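Pakateo Property Owners' Forum
Topic: Proposed change to the letting cap at Rewi Court
Posted in March by Damián Tapia

Members will be aware that the management company, Rillemance, has circulated a draft amendment to the letting rules at Rewi Court. At present any owner may let a flat on a standard tenancy. Under the draft, no more than 30 of the 82 flats could be let at one time, and owners wishing to let after that point would join a waiting list.

I should be grateful for members' views before the response is submitted. Please state whether you live in your flat or let it.

Tadura_Owner wrote:
I let my flat and I oppose the amendment. I bought on the understanding that letting was permitted. If the limit is reached on the day my tenant leaves, I could be left with a mortgage, a service charge and no income. The draft does not say whether existing landlords keep their place between tenancies. It should.

northstair wrote:
I live in the building and support a limit in principle. Two lenders have now asked my buyer's solicitor for the proportion of let flats, and the sale has been delayed while the figure is obtained. A settled rule would make that answer easier to give. I do agree that clause 2 is badly drafted.

Damián Tapia wrote:
Thank you both. I have asked Rillemance for a written reply on the position between tenancies. The draft also proposes a registration fee of £200 for each new tenancy, and I would ask members to comment on that as a separate matter.

Tadura_Owner wrote:
The fee is excessive. The present charge covers the same form and the same entry in the register. With respect to northstair, a delayed sale is an inconvenience, whereas an empty flat is a monthly loss. The two should not be weighed as equals.

northstair wrote:
I did not suggest that they were equal. A lower sale price affects every owner, including those who let. Rents in Pakateo have risen for several years and few flats here have stood empty for long. I should be content with a higher limit if current landlords were protected for up to a year between tenants.
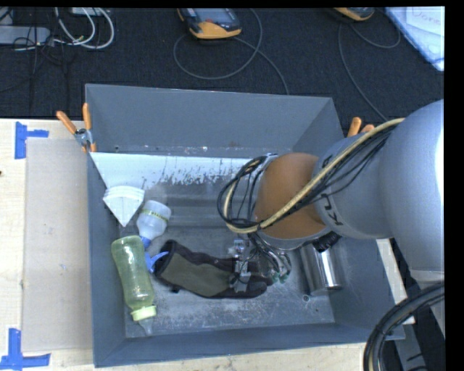
Lower_Rewi wrote:
A year is too generous, in my opinion. Six months would allow for repairs and a new letting, and it would stop a place on the register being held by someone with no intention of using it. I have no objection to the limit itself - my concern is that the waiting list would be kept by Rillemance and not open to inspection by owners.

Tadura_Owner wrote:
I could accept six months if the period began on the date the flat was ready to let. I remain opposed to the fee.

Damián Tapia wrote:
I shall record both periods in the response, together with the request that the list be open to owners. Members who have not yet commented on the fee are asked to do so by noon tomorrow.

Contact the moderators | Copyright Pakateo Property Owners' Forum | Back to top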